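Skeltum Household Notes, June issue
Item 3: Clip hangers for socks and small knits
By Despina Dimitriou

Several readers wrote in after the May item on folding airers to ask about the smaller hardware, meaning the plastic hanger with separate metal clips that most of us use for socks. The questions were mostly about spacing, clip marks and tangling. I have been using one of these hangers for the past two months and have kept notes.

The type under discussion is a single cream plastic rail with a hook at the end. Loops are molded into the underside of the bar, and each loop takes one metal clip on its own wire hook. The clips lift off. Hangers with fixed clips are a different product and were covered in the Guerreiro comparison last year.

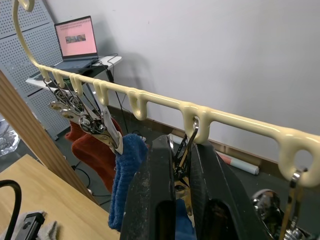
Reading time: 3 min

Tangling first, as it drew the most letters. Loose clips have a wire hook at one end and spring jaws at the other, and the two ends catch each other readily. If the clips are pushed together at one end of the rail between washes, the wires cross and the jaws lodge in the neighboring springs. Pulling on the lowest clip tightens the whole bunch. Take the top hook off its loop first, turn it a quarter turn, and work down. Then hang each clip back on its own loop before picking up any laundry.

Spacing is simpler. One clip per loop is the intended arrangement, and a single sock needs a single clip. Thick terry socks do better with an empty loop on either side. Thin dress socks can hang on adjacent loops. A larger knit can be held by two clips on neighboring loops, with the fabric allowed to sag a little between them. Stretching it flat puts the load on the two pinched points and leaves small peaks in the edge.

On orientation, I hang from the cuff. The rib is the most elastic part of the sock and recovers from the clip within a wear or so. Hanging by the toe keeps the cuff from lengthening under the weight of the water, and the Anby care leaflet recommends it for heavy wool. For cotton I could measure no difference in cuff length after a month of either method.

Sorting should be done before the socks reach the rail. Lay them on a table with the toes all pointing one way, by color, and the cuffs will come to hand in order.
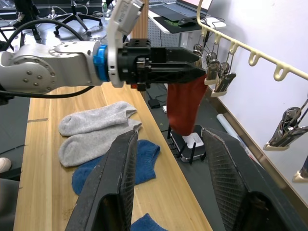

Rail height deserves more thought than it usually gets. The lower end of the longest item should clear the floor and anything standing on it, and the rail should sit far enough from the wall that the fabric does not touch the paint. A hand's width is enough for socks. A rail hung at a slope will work – the molded loops keep the hooks from sliding – but the load should still be spread along the bar.

Clip marks come from two sources. The first is jaw pressure, which fades. The second is bare metal against damp fabric, which can leave a gray or brown line once the plating has worn. Clips with plastic jaw tips avoid most of the second problem. Check the tips every so often, and retire any clip that has lost one. Witano sells replacement tips in bags of 100, far more than a household will use, so consider splitting a bag with a neighbor.

Lint collects in the springs. An old toothbrush clears it. Oil is not needed and will find its way onto the socks.
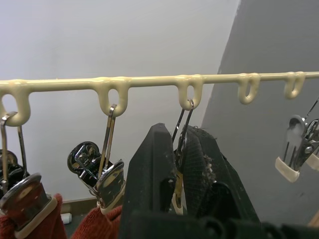

Rust-red knit held at two points by clips with cream tips.

Readers who want the earlier drying-rack measurements can request sheet 1102 from the Skeltum office. The July item will deal with mesh bags and zipper covers. Letters on either subject should reach me before the end of June, and please give the fiber content of the item you are asking about, as printed on the label.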